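Section 4. Preparing the table and assembling the Drustby wall cabinet

Read this section through once before you open the hardware bag. The Drustby is shipped flat in a single carton. It can be put together by one person, but hanging it on the wall (Section 5) takes two.

4.1 Tools you will need

Phillips screwdriver, medium
Rubber mallet, or a hammer and a scrap of soft wood
Tape measure
Pencil
Wood glue (not supplied)
Damp cloth

Do not use a power driver on the cam locks. They are soft metal and the slots strip easily. A power driver may be used for the back panel screws if it is set to the lowest torque.

4.2 Choosing a work surface

The side panels have a painted finish that will mark if they are slid across a bare tabletop. Work on a table or on a clean floor with a layer of padding between the panels and the surface. The foam sheet packed around the door can be used for this. A folded blanket will also do, provided it has no zippers or buttons.

1. Clear the table and wipe it down. Grit left under the padding will press through and dent the paint.
2. Lay the padding flat. It does not need to reach every edge, but the panel you are working on should rest on it completely.
3. Check that the table does not rock. If it does, move to the floor.
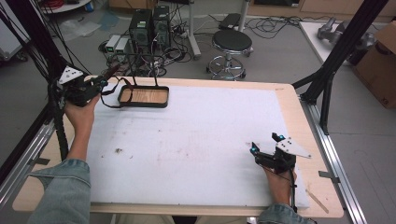 4.3 Checking the parts

Lay out the panels and compare them with the parts list on the inside of the carton lid. Each panel has a letter printed on one raw edge.

A Left side
B Right side
C Top
D Bottom
E Fixed shelf
F Back panel
G Door

The hardware bag holds the cam locks, cam posts, dowels, back panel screws, two Delex hinges and one hanging rail. The hanging rail is 594 mm long and is wrapped separately in brown paper. Keep it aside for Section 5.

Note: Cabinets packed before February were supplied with Raju hinges. These fit the same holes, but the depth screw is at the rear of the arm. See the loose sheet in the hardware bag if yours are of this type.

4.4 Assembling the frame

1. Place panel A on the padding with the drilled face up.
2. Screw the cam posts into the threaded holes by hand, then tighten with the screwdriver until the collar meets the panel. Stop there.
3. Repeat for panel B.
4. Put a small drop of glue in each dowel hole on the ends of C, D and E. Tap in the dowels. They should stand out 10 mm from the end of the panel. A dowel that stands out farther than this will hold the joint open.
5. Drop a cam lock into each large hole with the arrow pointing toward the nearest end of the panel.
6. Fit C, D and E onto panel A. Press down until the joints close. Turn each cam lock clockwise a half turn.
7. Lower panel B onto the free ends. Start at the bottom panel and work toward the top. Use the mallet lightly if a joint is tight.
8. Tighten the remaining cam locks. Wipe off any glue with the damp cloth before it dries.

CAUTION: Do not lift the frame by the fixed shelf. Hold it by both sides.

4.5 Fitting the back panel

1. Turn the frame face down on the padding.
2. Measure from corner to corner in both directions. The two measurements should match. If they do not, push gently on the longer diagonal until they do.
3. Lay panel F in place with the white side down.
4. Drive one screw at each corner, measure again, and then drive the rest.

The back panel keeps the cabinet square. Do not hang the cabinet without it, and do not replace the screws with nails or staples.

4.6 Fitting the door

1. Press the hinge cups into the round holes in panel G and fasten each with two screws.
2. Stand the frame upright.
3. Hook the hinge arms onto the plates, top hinge first, and push until they click.
4. Close the door and look at the gap along both sides. Adjustment is covered in Section 6.

Leave the glue to set for 8 hours before going on to Section 5. If the cabinet is to be used with the Etton light strip, run the cable through the notch in panel D before hanging.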